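Council Services > Elections and Democracy > Equipment Hire > Polling Booths and Ballot Boxes

Polling Booth and Ballot Box Hire

Trovetlow Election Supplies provides polling equipment to parish and town councils, community councils and bodies holding local referendums. Equipment may be hired for a single poll or retained under a standing agreement for the full council term.

The Jerkard folding booth is supplied as standard. It has five writing positions, one of them set at a lower height for wheelchair users, and folds flat for storage. Our depot holds 278 booths — enough for most combined polls in the area — and early booking is advised where a by-election is expected.
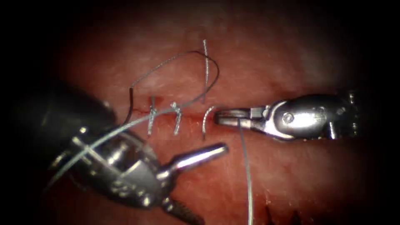

Ballot boxes are supplied in two sizes. The Gorner box takes up to 600 folded papers and is suited to single ward contests. The larger Pacheco box takes 1667 and is recommended where two or more polls are held together. Both are issued with numbered seals, and the seal numbers are listed on the delivery note for the use of the Presiding Officer.

Orders for the May polls should be received by the end of February. Hirers are asked to check all items on delivery and to report any shortage before noon on the following working day. Items returned damaged will be charged at replacement cost. Tellers' tables and signs are not included in the hire price and must be ordered separately.

Related items
Polling station signs
Count trays and paper bands
Tactile voting devices
Postal vote opening tables

Contact us | Terms of hire | © Trovetlow Election Supplies | Back to top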